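June, quarter to eleven at night

Too awake to sleep, so I'm writing this at the kitchen table with cold toast. The choir did it! We sang the whole of the Eltero piece from start to finish, with no stopping and no lost altos, and I came home along the river humming the tenor line like a fool.

I should go back a bit. Rehearsal was at seven in the hall at Plindcombe, and I was early because the bus was early (it never is). Lutz was already at the piano playing the bit on page nine over and over, very softly, with his coat still on. He says the left hand is badly written. I think it's gorgeous and told him so, and he grunted and played it again, faster.

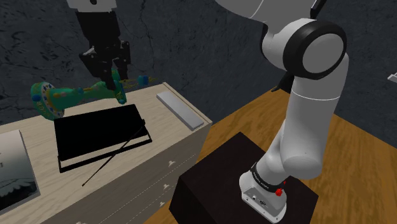 Pale wood, green ornament.

We warmed up with the hissing exercise, then the one where you slide up like a siren, which I love and Shazia can't bear. After that Édgar had us sing the second movement on "noo" with no words at all. What a difference! You could suddenly hear where everyone was breathing, and it was all in the same place, so there was a great hole in the middle of every long phrase. He made us number off along the rows and breathe at different points. I'm to breathe after "morning" and never, ever before "light". I've written it in pencil in 2 places and circled both.

The basses are so much better this term. Damian has a low E that you feel in your shoes. I stood next to him for the slow section and could barely hear myself, and didn't mind a bit.
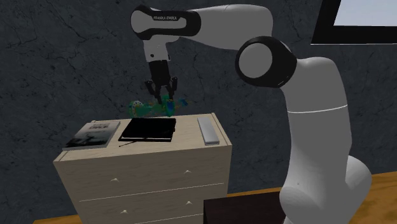
The green piece again, with the dark veined wall behind.

Tea was at half past eight. Ginger biscuits, the thick ones. There was a lot of talk about the concert, as we've sold 80 tickets already and the chapel at Andach holds 445, so there's a way to go, but it's weeks off yet and I've never known people buy early round there. I've promised to take posters to the library and the chip shop. Must also ask Mum if she wants to sit near the front or by the door.

Then the last movement. I'd been dreading it since Easter, all those bars of five, and I'd practised it on the stairs, in the bath, under my breath in the queue at the chemist. And it just went! The sopranos came in bang on the beat, the tenors didn't rush (we always rush), and when we got to the big chord on the last page the whole room rang. Édgar kept his hands up for ages afterwards. I had goosebumps right down my arms. 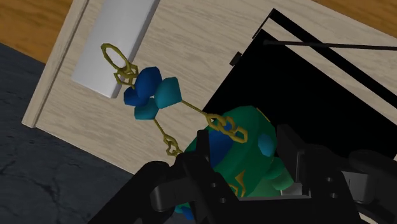
Fahad said as we were stacking the chairs that it was lovely but we'd gone flat by the end, nearly a semitone, and that he'd checked it on the piano. Maybe so. I'll work on my top notes this week, and try to think of the tune as going up even when it's coming down, the way Édgar keeps telling us. I still say that chord was the best sound we've made.

To do: posters, black shirt to the cleaners, new pencil. Learn page fourteen properly without looking. Bed now.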